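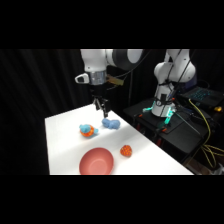 Washing small plush toys with glued or textured surfaces

Posted by Dalia El Fassi, July 19, 2023

I have three small toys to clean: a light-blue plush, a stuffed turtle with an orange spotted shell, and a strawberry covered in small bumps. None has a care label. I soaked a similar toy in March and the filling stayed damp for days, then smelled. Can these go in a machine, or is it hand washing only? I also don't know if the orange will bleed into the blue. Detergent is Flisent liquid, no softener.

2 replies

Hannelore Steiner
Test the dye first. Wet a white cloth, press it on the orange for a minute and check for transfer. Do the turtle separately from the others, as it has both colors on one toy and you can't isolate them once it is wet.

If the cloth stays clean, surface wash only:
Mix 3 ml of detergent into 300 ml of cool water.
Whisk and use the foam, not the liquid.
Work it over the fabric with a soft toothbrush. On the bumps, brush in small circles with light pressure.
Wipe twice with a cloth wrung out in plain water.
Stand the toys on a rack in front of a fan and turn them after 8 hours.

The smell in March came from soaking. Dense filling holds water in the center long after the outside feels dry. Squeeze the thickest part before you put anything away. If it feels cool, leave it another day.

nakwood14
I put all mine in a pillowcase, cold cycle, low spin. Never had a problem. Wouldn't use the dryer though, one came out with the fur all matted. No idea about the bumpy kind, never owned one.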